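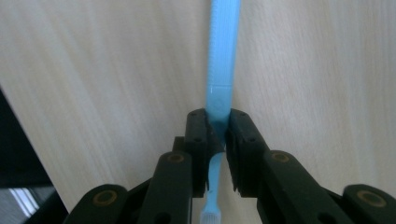 Last changed: July

Toothbrushes, old and new: keeping them decent, and what to do with them after

A toothbrush is a small thing to write a whole page on, and I put it off for years. Then I cleared out the bathroom cabinet in our place in Trerncombe and found a jam jar of retired brushes under the sink, all of them saved for "cleaning" and not one of them labeled. I now have opinions. They cover the brush while it is in your mouth's employ and the longer, dirtier career that comes afterward.

While it's still for teeth

Rinse it under the tap, hard, with your thumb across the bristles. Most people wave the brush through the water as if it were being christened. The paste you leave behind dries down at the base of the tufts, and on a brush with the tufts packed close together it sets like grout.

Tap it on the edge of the sink a few times and stand it up with the bristles at the top. Upside down in a cup is how you get the gray puddle, and if you have ever tipped that puddle out you will remember it.

Skip the travel cap at home. A cap on a damp brush is a tiny greenhouse. For a trip, shake the brush, dry it on a clean towel, cap it, and take the cap off again when you get there.

Change it after 3 months, or sooner if the bristles have started to lie down. If yours look like a windblown hedge after two weeks, the brush is fine and you are scrubbing too hard. Hold it with your fingertips, the way you'd hold a pencil, and see how much less damage you can do.

Smooth plastic handles, the pale see-through kind especially, show every smear of toothpaste. The smears collect wherever the handle narrows toward the neck and in any little raised mark molded into it. A cotton swab dipped in warm water with a drop of dish soap gets them off. Do it Monday, when you change the towels, or pick another day and forget it in your own way.

Don't boil it. Don't run it through the dishwasher either. I did both in my twenties and got a brush with a permanent bow to it, as though it had been introduced to royalty.

The cup

Whatever the brushes stand in gets worse than the brushes. I use a straight-sided glass, because I can see the bottom and be ashamed of it. For the crust, fill it with 300 ml of warm water, add a good splash of white vinegar, leave it while you do the rest of the bathroom, then go around the inside with - yes - an old toothbrush. The wall-mounted Flekon holder we had before was very handsome and had a slot at the back I could never get anything into. It is somebody else's slot now.

Retirement

Wash the old brush in hot soapy water, let it dry, and mark it before it goes anywhere. A band of electrical tape around the handle will do. Black tape means dirty work in our house, and any brush wearing it never comes back to the sink. Ours are nearly all light blue, bought in the same multipack, so you can imagine the evening that led to this rule.

Keep 5 at most. I had many more than that in the jar and used the same two.

Jobs they're good at:

Faucet bases. Go around the joint where the faucet meets the sink with a paste of baking soda and water. Wipe, rinse, try not to look at what came out.

Window tracks. Vacuum first, dry. If you start with water you will have mud, and then you will have to finish.

Graters. Brush from the smooth side through to the rough side, so the cheese lets go and you keep the bristles. Use a brush that has only ever been washed and kept for the kitchen. Write KITCHEN on the tape if you live with optimists.

Shoe welts. Dry brush for dust, then a barely damp one. An old brush also puts polish into the seam better than a rag does, though it is a polish brush forever after.

Bike chains. Degreaser, patience, newspaper on the floor. More newspaper than that.

Keyboards. Unplug it, turn it over, tap, then brush between the keys, dry. I keep one with clean soft bristles for this and nothing else.

Jobs they're bad at: tile grout over any real distance. People always recommend it. For one corner behind the toilet, fine. For a whole shower, buy a proper grout brush with a handle. I did one entire wall with a toothbrush the winter we moved from Selgate and my wrist still brings it up. They're also poor on nonstick pans with anything gritty, and on glossy paint, where worn bristles leave fine scratches you'll only notice in morning sun.

Bending the neck

For getting behind taps it helps to have one brush with an angle in it. Hold the neck in very hot water, in a mug, until the plastic gives a little, then press it slowly against the counter with a folded cloth over it and keep it there while it cools. Go gently. Some plastics bend and some snap, and the thin part just above the head is where they snap. Glasses on, please.

If it breaks, the handle still stirs small tins of paint.

Leftover questions from readers of the old page, the one hosted at Mudaliar before it went away: yes, you can soak a brush in mouthwash, and no, I don't bother. Yes, replace it after you've been sick if it makes you feel better. It always makes me feel better.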